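Workshop > Notebooks > Small fittings > Key and jewelry stands

15 September 2018
By the bench notebook keeper, Lilico workshop

Continued from the February pages, where I stopped at the hanging bar. The stand for the Obura order is now on the light table and I wrote down what I think before I forget it.

First, the bar. With the eye I see that it goes a little down to the right. I don't know yet if the post is leaning or if the bar is turned on the post. Next time I will put the small level on it and also check the table, which I did not do today. The pegs I like. Two on each side of the post is enough for keys or for short necklaces, and the round knob at the end should keep a thin chain from sliding off. A thick key ring I am not so sure.

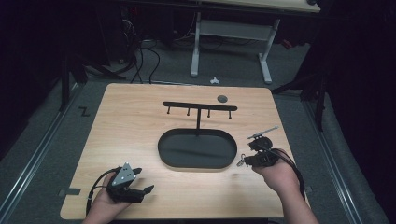 Stand with tray and bar, all four pegs free.

The tray is good in shape. The half-round ends are easier to wipe than the square corners we had in the Zalorus version, where the dust stayed and we needed a brush. I would keep the raised rim as it is. The dark inside looks nice with the light edge under it, but small dark things will be difficult to find there, for example black hair pins or an earring back. I made a note to ask Clumotport for a piece of gray felt, cut to the oval, and to try with it and without it.

Weight test is still to do. The plan is 400 grams in total, hanging first on the left pegs only, then on the right only, then on all. If it tips with one side loaded, the tray must be heavier or the post must come more to the front. Please do not load it before I have written the empty weight on page 23.

About the table: the top has a strong grain and it confuses me when I judge if a thing is straight. In one part the lines are almost straight and in another part they make ovals, one inside the other. For measuring I will put a sheet of white paper under. The light also makes the middle of the top pale, so small scratches are hard to see there. 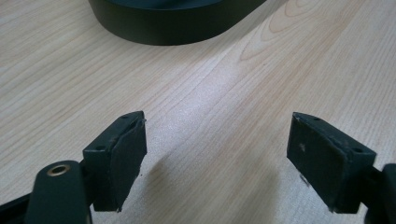

Table top, the grain with the oval loops.

To do for the next entry: level on the bar, empty weight, felt. The old drawing is in folder 101, the new one has no number yet. If somebody takes the stand to the other room, write it here under this line.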